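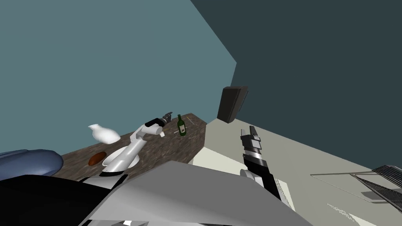 Kitchen Sim Gallery: The Winter Batch

Home | Notes | Gallery | Papers | Say Hi

Okay, so I promised pictures from the simulated kitchens and I'm finally getting to it! We've been building these counters since November, mostly Caroline Mussa and me, and my whole question was pretty simple: if you mess with how a kitchen looks while a two-armed robot is learning in it, does the robot get better at kitchens it hasn't met yet? (Short answer: yes, some. Longer answer further down.)

The one at the top comes from the set we call Mondusberg. All our sets get silly names, the plain one is Susska and the really cluttered one is Pirkmont. I love the streaky dark wood on this one, and the teal walls were Caroline's pick. You're looking out from the robot's side, with one white arm over the wood and its gripper right by a small white object. The green bottle with the white label is a favorite of mine. We kept it in a lot of layouts just to give the arm something tall to steer around.

What we did

We made 3,000 practice runs in simulation and split them into two piles. In the first pile the counter, the walls and the objects stayed the same every time. In the second, all of it got reshuffled between runs: wood color, wall color, what's out and where. Same training code for both (it's called Sang, I didn't name that one), and the same number of runs in each pile.

What came out of it

Then we tried both versions on 112 layouts neither had trained on. The reshuffled one finished 10 more of them than the plain one did. I was hoping for a bigger gap, I'll admit, but it held up when we ran the whole thing again with new random seeds, so I'm pretty happy with it!

Most of the misses were on small things close to a bowl. The arm would come in at a bad angle, bump the rim and give up. Caroline thinks the wrist view needs more pixels and I think our bowls are too slippery, so we're going to try both and see who buys lunch.

Next up is glass, which I'm dreading a little (the reflections take forever to render).

Posted 12/26/19
Filed under: Robot Learning, Simulation, Pictures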